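Why We Paper Our Rooms: Floral Wallpaper in the Houses of Harb
Student project report, Philomena Korletey
May 2025

I chose this subject after helping my aunt strip the back bedroom of her house in Harb, a job we thought would take a weekend and which went on for most of a fortnight. Underneath the cream paint there were five layers of paper, every one of them flowered, and by the time we reached the plaster I had a carrier bag full of scraps and a great many questions. My tutor very kindly let me turn the carrier bag into a project.

My main question was a simple one: why do people who say they like plain walls keep coming back to flowers? I sent a short questionnaire to households in Harb and Ploltudel and had 48 replies, a good many of them far longer than the space I had left for them (one lady in Ploltudel stapled on two extra sheets, and I was delighted to have them). I also visited nine homes, where I was given a remarkable amount of tea, and I spent several afternoons in November with the sample books at the Suludard paper shop, where the owners let me sit by the heater and turn pages for as long as I liked. 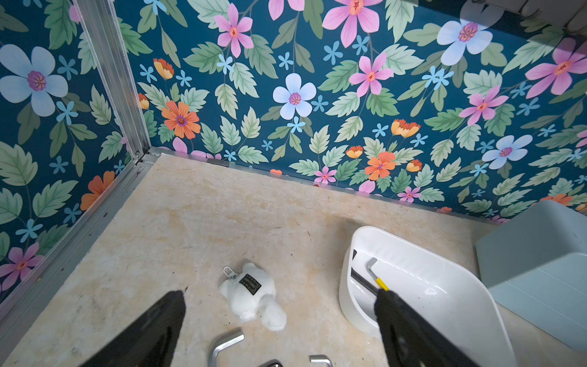 Background colour was the thing people remembered best. Of the 48 who replied, 31 could name the ground colour of a paper from their childhood, while only a handful could say for certain what the flowers had been. Pale grounds were the usual choice for bedrooms in the older houses, and the dark ones were kept for halls and dining rooms where lamps would be lit. Dark papers have since crept into very small spaces too, and a deep teal ground packed with pale green leaves and pink and light blue blooms, like the one in my photograph, can cover the walls of a little compartment quite happily. Several people told me they would never dare to use such a thing in a sitting room but would love it inside a cupboard.

The second thing I looked at was the size of the repeat. The Mavari pattern book, which the shop keeps behind the counter, lists 1,514 designs, and I had hoped to measure them all. I managed 70 before I had to admit that my time was running out - a pity, as the large repeats come mostly towards the end of the book and are hardly represented in my figures.

If I did the project again I would ask about borders and ceilings, which I left out completely and which came up in nearly every visit. I would also begin my interviews sooner. My aunt's bedroom, for anyone wondering, is now papered in yellow roses.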